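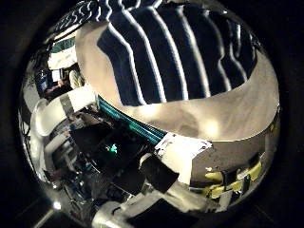 Textilpflege: neue Vorgaben für Streifenware

Ab Mai gilt für garngefärbte Baumwollstoffe der Qualität Palma eine geänderte Pflegeanweisung. Plandis hat die Restkrumpfung nach 50 Haushaltswäschen bestimmt. In Kettrichtung lag sie bei 3 Prozent, in Schussrichtung darunter. Die Schleuderdrehzahl ist auf 1000 Umdrehungen pro Minute zu begrenzen, Trocknergang nur im Schonprogramm.

Dunkle Grundfarben mit hellen Streifen sind vor der ersten Verwendung separat zu waschen. Optische Aufheller greifen den Marineton an und sollten entfallen.

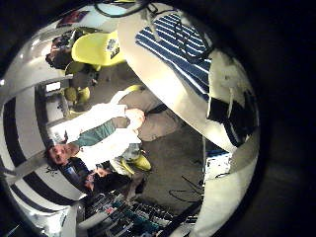 Blau-weiß gestreifter Stoff, Detail.

Der Prüfbericht 848 kann bei Lorenz Riedl (Eltura, Standort Stekach) angefordert werden. Rückfragen zur Färbung beantwortet Domingo Yáñez. Ältere Pflegeetiketten dürfen bis zum Abverkauf weiter eingenäht werden.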